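Linen folder, part time
Skellilholm guest houses, Bostodport
Posting no. 2416

Skellilholm rents rooms to visitors all year, and every room gets fresh towels between guests. We need one more person in the folding room. The work is sorting, folding and stacking towels and bath mats on flat tables, then filling the room carts.

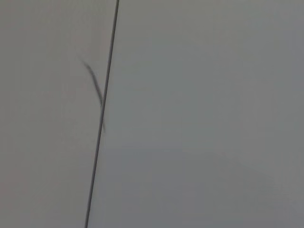
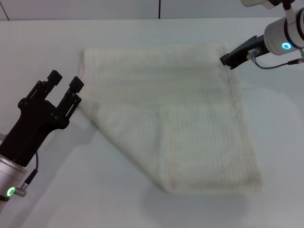
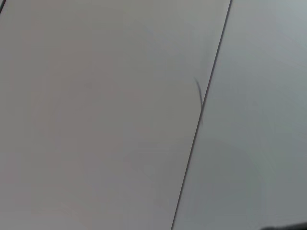

Pale gray surfaces in the first and last photos; in the middle one, a cream towel on the table.

What you will do

Check each towel on both sides before folding. Anything with a stain, a pulled thread or a worn hem goes in the repair bin and not on the stack.
Fold bath towels and hand towels to the house pattern. Corners are squared and hems are turned to the inside.
Wipe the tables at the start of the shift and again after the break. Hair and lint show up on clean towels and guests do notice.
Load the carts by floor, using the list on the door.
Write down what went out and what was set aside for repair.

Washing and drying are done by Ahonen, who deliver to the back entrance each morning. You will not be asked to run washers or iron sheets. Bed linen is handled by a separate crew in the Anden building.

What we ask for

You can stand for most of a shift and lift a full linen bag. You are on time. Hotel or laundry work is useful but we will teach you the folds, and most people have them down within 2 shifts. You should be able to read a simple list in English.

Hours and pay

Shifts start at 8 in the morning and end when the carts are loaded, normally shortly after noon. There is some weekend work, shared evenly among the folders. Pay is hourly and goes up after the trial period. Lunch is included on full shifts, and so are work shirts. Shoes are your own and need closed toes.

How to apply

Send a short letter with your phone number and the days you can work to Kerstin Dahlgren, Skellilholm, Room 113, Bostodport, or leave it at the front desk in an envelope with the posting number on it. A resume is fine but not required. Please give one person we can call who has worked with you.

Applications are open until October 15, 2023. Interviews will be held at the house later in October and include a short turn at the folding table, so wear something comfortable.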